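Bamboo sleeping mat

A bamboo sleeping mat is a flat covering made of thin parallel strips of bamboo, laid over a bed in place of, or on top of, the bottom sheet. It is used chiefly in warm and humid months, when cloth bedding holds more heat against the body than many sleepers find comfortable. Mats of this kind are common household goods across much of East and Southeast Asia and are sold elsewhere as summer bedding.

Construction

The strips are split from the outer part of the bamboo stem, planed to an even thickness, and smoothed along the edges. In the most common type they are laid side by side and held by rows of stitching that cross them at regular intervals. The stitching lets the mat bend in one direction, so that it can be rolled for storage. Wider mats may be made in two panels joined by a seam. A cloth binding is often sewn around the outside to cover the cut ends, which can otherwise catch on clothing.

A second type uses small rectangular tiles of bamboo strung on cord. Tile mats are heavier and fold in any direction, but the cords wear and must be replaced from time to time. Mats of rush, rattan, and grass serve the same purpose and are generally softer.

New bamboo is pale yellow or green. Many mats are heated during manufacture, a step known as carbonizing, which turns the strips brown and reduces the sugars that attract insects and mold.

Use on the bed

The mat is placed directly on the mattress or on a thin pad. Because it does not absorb much moisture, some households add a light cotton cover. Blankets are usually kept within reach for the cooler hours before morning – often folded at the side or foot of the bed during the day.

The firm surface also makes a convenient place for sorting and folding household cloth. Bags, covers, and clothing can be spread flat on it, and small items do not sink into it as they do on a quilt.

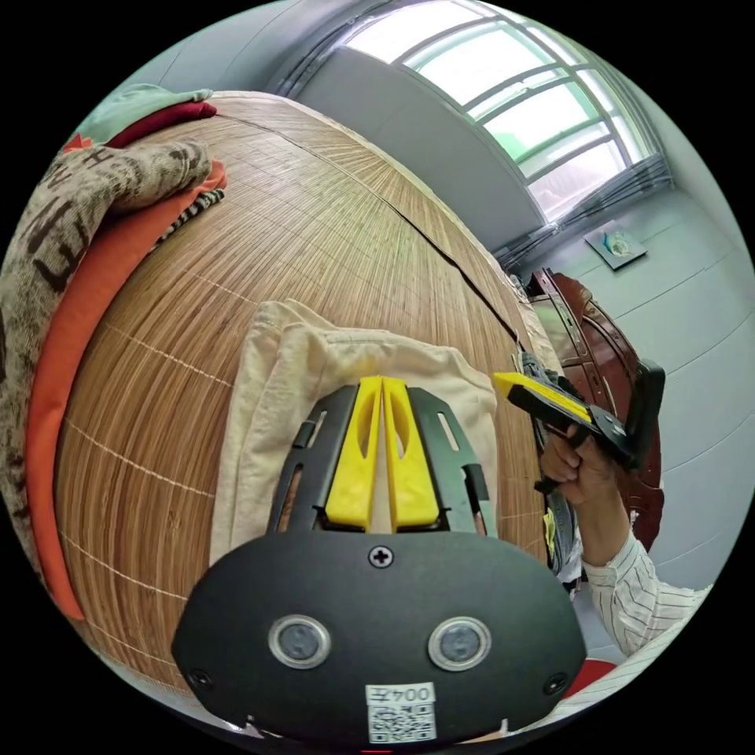 Household Textiles and Furnishings Department
A brown bamboo mat on a bed, with a folded cream-colored cloth bag and several other cloths. The cabinet behind has carved panels.

Care and storage

A mat is wiped with a damp cloth before its first use of the season and at intervals afterward. Soaking is avoided, as water swells the strips and weakens the thread. After wiping, the mat is dried in moving air and shade; strong sun makes bamboo brittle. Spills are blotted at once, and loose dust is brushed out along the length of the strips.

For winter the mat is rolled with the smooth face inward, tied loosely, and wrapped in cotton. Plastic wrapping traps moisture and is a frequent cause of mold. A mat that has been folded against the direction of its strips may crack, and a cracked strip should be sanded or covered before the mat is used again.

The department's care guide, prepared by Brenda Yeoman, recommends that rolled mats be opened and aired once during storage. It also advises against standing them on end, which can bend the outer strips.

In the collection

The department's study collection holds 18 bamboo mats among its 516 items of bedding. Most came from private homes in the Tulladell district and entered the collection with the blankets and covers that had been used with them. Darren Bramwell cataloged the stitched mats and recorded the spacing of the thread rows, a detail that helps to separate handmade pieces from those sewn by machine. Two tile mats remain uncataloged.

See also: Bed linen; Quilt; Rush matting; Wooden cabinet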